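Notes on Value and Restraint in Comics Production

2024-03-12

The purpose of this entry is to set down, in an orderly way, the working method adopted for the second chapter of Farow, and to record where that method departs from the one used in the first. Readers who have followed the project since the Trosov pages will recognize most of the materials. The order in which they are applied has changed considerably.

The first chapter was drawn directly in ink over loose pencils. This approach preserved a certain energy in the line, and I do not regret it. It also produced pages in which every panel asked for attention at the same volume. On reviewing the completed chapter, I found that the backgrounds, figures and lettering were all rendered with the same weight of black, and that the reader was given very little guidance as to where the eye should come to rest. Three pages were redrawn as a result. The remainder were left as they stood.

For the second chapter, a value study is required before any page proceeds to final ink. The study is made small, on gray paper, and is limited to 3 tones: the paper itself, a black, and an opaque white. No line is permitted at this stage except where two tones meet. Each study is given 10 minutes. When that time has passed, the study is set aside in whatever condition it has reached, and the next is begun. Several of the stronger pages in the chapter came from studies that were, by any ordinary standard, unfinished.
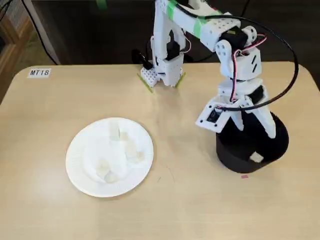 White is the tone with which I have had the greatest difficulty, and the one to which most of the past month has been devoted. In the first chapter it was treated as an absence, the part of the page the pen had not yet reached. Working on toned paper requires that white be placed deliberately, and this in turn requires an understanding of how many different whites an ordinary subject contains. Pale blocks on a white paper plate are a sound exercise for this purpose, and so is the ribbed rim of the plate, where the form must be suggested with very small changes in value. A beige tabletop serves well as the middle tone. The student who reaches for black to separate one white from another will generally find that the drawing has become too heavy to recover.

The same principle has been applied to the winter sequence, in which the ferry arrives at Trisby under snow. The original layout called for heavy outlines on the harbor buildings. These have been removed. The buildings are now described by their shadowed sides only, and the snow on the roofs is left to merge with the sky wherever the story does not depend on the boundary between them. An early reader of the layouts questioned whether the setting remained legible. I considered the point carefully and restored the outline on the lighthouse, as it is needed again on the following page.

A word on materials. The white ink used in the first chapter was thinned with water and applied with a brush, and it dried to a chalky gray in the larger areas. I have since moved to white acrylic, applied in two thin layers, with the second held back until the first is fully dry. The brush must be cleaned between layers. I have also discontinued the use of a white paint pen for snowfall - the dots were too regular, and no amount of care in spacing them made them look like weather. A stiff brush and a thumb produce a better result, provided that the rest of the page is masked.

Lettering remains unresolved. The hand lettering in the first chapter was consistent but small, and it suffered when the pages were reduced to 70 percent for print. The current plan is to letter at a larger size on a separate sheet and to cut the dialogue where it does not fit. The long conversation between the ferryman and Erdős has already lost a third of its text, with no damage to the plot that I can identify.

The second chapter is planned at 60 pages, of which the opening harbor scene is fully inked. Studies for the inland chapters will continue through April, and a selection of them will be posted as they are scanned. The redrawn pages from the first chapter will be added to the archive at the same time, placed beside the originals.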